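Flutholm Robotics Club: bench check before the cable sorting task

Filled in by me on 2025-07-20, with the students chipping in. Tick, cross or "see note", same as in June.

1. Emergency stop
Tick. Pressed it with both arms idle, then again during a slow move. I'd still like the button on a longer lead so whoever's on the laptop can get to it!

2. Arm bases and bolts
Tick. All 12 base bolts checked with the Bestico wrench (please put it back in its drawer, it went wandering again).

3. Cables on the arms
See note. This is the one I always bang on about. The black cables need enough slack for the elbow to bend all the way, but a big loose loop is asking to be snagged by the other arm.
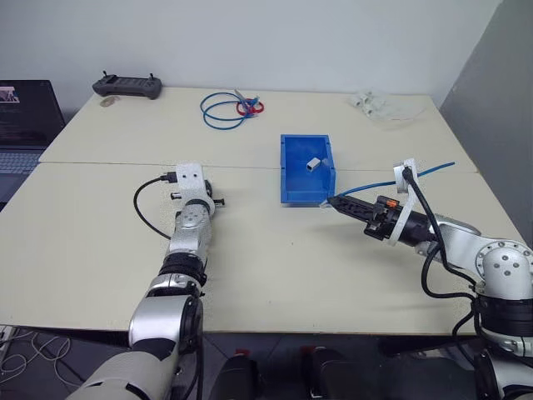

I'd like a couple more Losetti clips on the forearms before we go any faster than we do now, and I want the slack checked at full reach as well as at rest. Two clips per arm should do it, I've got a bag of them at home.

4. Table surface
See note. Scissors belong in the drawer once the arms are powered, and spare cable should be coiled and pushed well back. The blue bin stays where both arms can get at it. Keep an eye on the seam too, a closed gripper can catch there if the height is set too low.

5. Gripper force
Tick. Set to 18 on the Aubert panel, which is plenty for a network plug. Anyone who fancies turning it up asks me first, please.

6. Reach and clearance
Tick. Run slowly, one arm at a time, with fingers (yours, I mean) off the table. Stop if a gripper gets closer to the side of the bin than you were expecting. 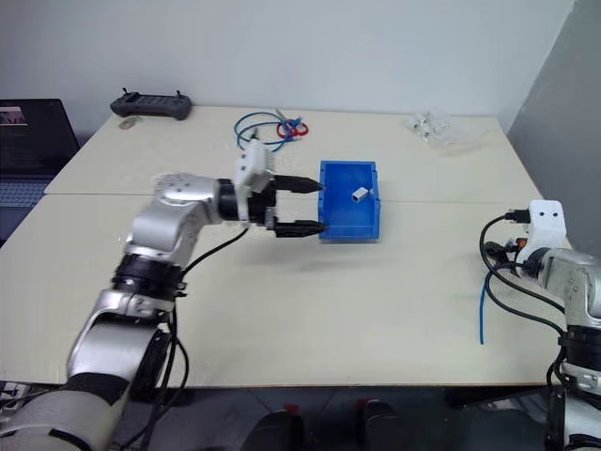 7. Floor and walkways
Cross. Loose cables under the table need taping down. We've got about 400 cm of cable cover left, so let's use it!

8. Sign-off
Fine to run at slow speed. Items 3 and 7 to be done before the next session.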